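Studio audience FAQ

Zeketti is a weekly celebrity chat show recorded at the Sivum studios and hosted by Tudor Moldovan. The answers below cover the spring run, which ends in May. If your question isn't answered, reply to your booking email and the audience team will get back to you.

How do I get tickets?

Tickets are free. Apply through the form on the audience page, for up to four people at a time. Each recording has 500 seats, and we often get nearly 4000 requests for a single show, so please don't book travel until you have a confirmation.

I have a ticket. Am I certain to get in?

No. We send out more tickets than there are seats, as some people don't turn up. Entry is first come, first served. If you are turned away, you will be given a priority code for a later recording in the same run.

When should I arrive?

Doors open at 5.30 pm and close at 6.45 pm. Nobody can be let in once recording has started. Most evenings finish by 9.30 pm, but a late guest or a retake can push that back, so check the time of your last train.

Who will the guests be?

Guests are announced on the show's social media accounts the day before recording. Film and music guests change their plans often and we can't swap tickets if someone drops out. Miloslav Kratochvíl and the house band play on every show.

Is there an age limit?

You must be 19 or over on the day. Bring a passport or driving licence. A photo of your ID on a phone will not be accepted.

Can I bring food and drink?

Water only, in a bottle with a lid. The Sýkora café in the foyer sells sandwiches, cakes and hot drinks until the doors close. You can't take café cups into the studio.

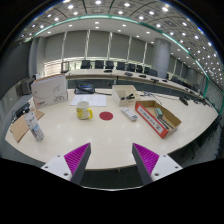

A white mug with a yellow handle.

Can I meet the guests or get an autograph?

We don't arrange meetings. Guests usually leave by a separate exit soon after their interview. Please don't hand letters or gifts to the floor crew, who have nowhere to keep them.

Can I take photos?

Phones must be switched off and sealed in a pouch before you go in. You keep the pouch with you and it is opened on your way out. Please don't post spoilers before the show goes out.

Will I be on television?

Possibly. By taking your seat you agree to be filmed. If you would prefer not to be seen, tell a steward on arrival and we will try to seat you at the back.

What should I wear?

Anything comfortable. Avoid large logos, narrow stripes and plain white tops. The studio is kept cool, so bring a jumper.

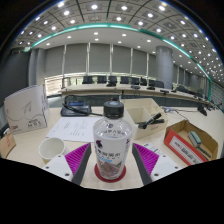 Is the studio accessible?

Yes. There is step-free access from the car park, and 3 wheelchair spaces on each side of the floor. A hearing loop covers the front rows. Tell us what you need when you apply and bring your confirmation to the side door.

What is the Nudemness segment?

It is the part of the show where a guest reads out old gossip stories about themselves and says which were true. Audience members can send in a headline when they apply. If yours is picked, a researcher will phone you beforehand.

How do I cancel?

Use the link in your confirmation email, by noon on the day if you can. Your seats will be offered to the waiting list.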